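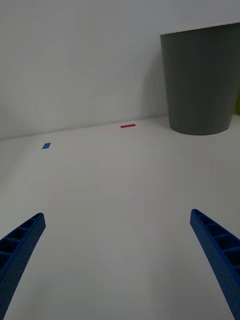

Figure 2. Wrist view with the fingers fully open, showing one red and one blue tape mark on the table.

3.2 Keeping the Tenano Cell in Order

Papers on robot cells tend to describe the arms at length and the table in half a sentence. In our experience the table deserves better treatment. The Tenano cell has two arms, a white table and a white wall behind it, and it spent its first month at Pullbridge producing faults that we blamed on the arms. Most of them came from the table, the tape, or us.

Tape. The marks on the table are small pieces of red and blue tape (Figure 2). Red marks belong to the table itself and are meant to stay where they are until the table is replaced. Blue marks are starting places and may be moved, provided that whoever moves them writes it in the log. The log suggests that they never move, and the tape suggests otherwise. We now check the marks against a paper template before each session, laying it against the line where the table meets the wall and replacing any mark that has crept or begun to curl. An early version of this section said that tape was a temporary measure. It has since outlived two mounting schemes and a software rewrite.

Fingers. The blue fingers have an open lattice along the inner side, which lets them bend around whatever they are closing on. It also lets them bend when they are closing on nothing, when they are put away under a toolbox, and when a visitor asks to see how flexible they are. A tired finger looks much like a fresh one, so we compare tip positions in the wrist view with the gripper fully open. If a tip has moved from its saved position, we loosen the clamp, seat the finger again and repeat the check. If it is still off, the finger is retired. So far 17 fingers have gone this way. They live in a drawer marked SPARES, a label we mean to change.

Wrist camera. Each swap of a finger is followed by a camera check, whether or not anyone remembers touching the camera. Ursina Sutter, who wrote the procedure, added the second half of that sentence after a long afternoon in May. The check has three steps:

1. Open the gripper and leave the arm at its rest pose.
2. Compare the live view with the saved one, looking at the tips first and the tape second.
3. Move down to a test object, stop before contact, and confirm that both tips are clear of it.
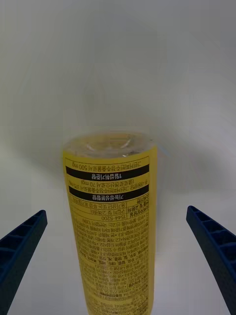
We do the last step at slow speed with a hand near the stop button. An offset too small to notice over an open table can become quite visible next to a bottle, and we would like to learn of it while the bottle is still upright. The most common cause is a camera screw that is snug when cold and less so by noon. Thread locker fixed this on one arm. On the other it fixed the screw so well that the next camera swap needed a drill, and we have gone back to checking by hand.

Cables. The Brirncombe cable guides that came with the cell were tidy and lasted about as long as their instructions took to read. We removed them and left each cable a free loop, long enough for the wrist to turn through its full range without pulling. The price is that a loop can wander over the table. Before a session we run each arm slowly through its end poses and watch the loop, and if it touches anything we shift the tie point at the base. Shortening the cable is forbidden. We tried it, and it introduced us to the connector's pull-out strength.

Surface. The table is wiped with a damp cloth at the end of the day and left to dry overnight. Solvents lift the tape, as the people on the Stöckli project warned us and as we confirmed on our own a week later. After wiping, the template check is done again.

The full routine is short enough that skipping it saves very little, a point we have made to each other several times. Faults found by the routine are entered under the part that caused them. Faults found in any other way go under "operator," a heading that was added as a joke and is now the longest in the log.
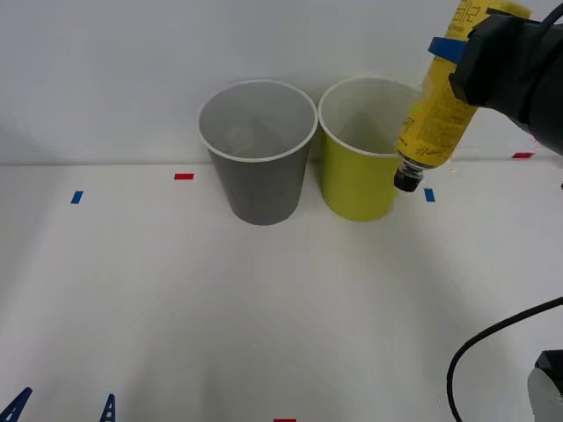
3.3 Pouring Poses and Held Objects

Pouring poses need their own check, since a bottle may be gripped squarely and still end up with its neck beside the cup. The arm's saved pose describes the gripper, and the neck is a full bottle length away, where a small error in the grip has room to grow. We therefore rehearse these poses with the cap on. The arm stops at the end pose, and the operator looks at the neck and the rim from the side before anything else is allowed to happen.

If the neck is out of place, we first release the bottle and grip it again, then look at the finger seating, and only then edit the saved pose. The order matters. Editing the pose first is quick and satisfying, and it leaves the cell with a correct-looking number that holds until the next finger change.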